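What Is a Veto, and Why Does Everyone Get So Grumpy About It?

Imagine your whole class votes for pizza. Then the teacher says, "No." You have just met the veto.

The word comes from Latin and means "I forbid." Grown-ups like Latin because it makes bossing people around sound educated.
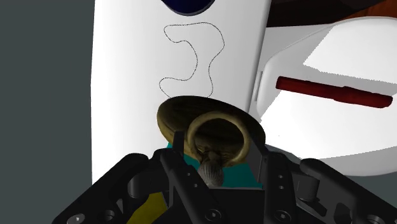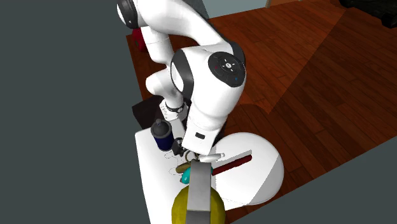

In the United States, a new law starts out as a bill. A bill is an idea written down at great length by people who are paid to argue. The House of Representatives votes on it. So does the Senate. If both say yes to exactly the same words, the bill goes to the president.

Now the president can sign it, and it becomes a law. Or the president can send it back with a note explaining what is wrong with it. That's a veto. If you have ever had homework returned with "See me" at the top, you know how Congress feels.

Can Congress do anything besides sulk? Yes. It can vote again. This time more than half isn't enough. Two-thirds of the members voting in each chamber have to say yes. If they do, the bill becomes a law anyway, and the president has to live with it. This is called an override, and it doesn't happen very often. Getting two-thirds of any group to agree is hard. Try it with your cousins and a TV remote.

Let's practice in the made-up town of Brendbridge, where Mayor Ida Stüber can veto things too. The town council has 15 members. They pass a rule that says every dog must wear a hat on Monday. Mayor Stüber, who owns 7 dogs, vetoes it. To override her, the council needs two-thirds, so 10 members must vote for hats. Council member Knut Brinkmann gives a very long speech in favor of hats. When he sits down, 5 members have voted no, and 10 have voted yes. The hats win. The dogs were not consulted.

There is one more trick, called the pocket veto. A president normally has ten days, not counting Sundays, to decide about a bill. If the president does nothing and Congress is still at work, the bill becomes a law by itself. But if Congress has gone home so the bill can't be sent back, doing nothing kills it. No actual pocket is needed.

Words to know

Bill: an idea for a law that hasn't become one yet.
Override: when lawmakers pass a bill even after a veto.
Chamber: one of the two halves of Congress. Also a fancy word for a room.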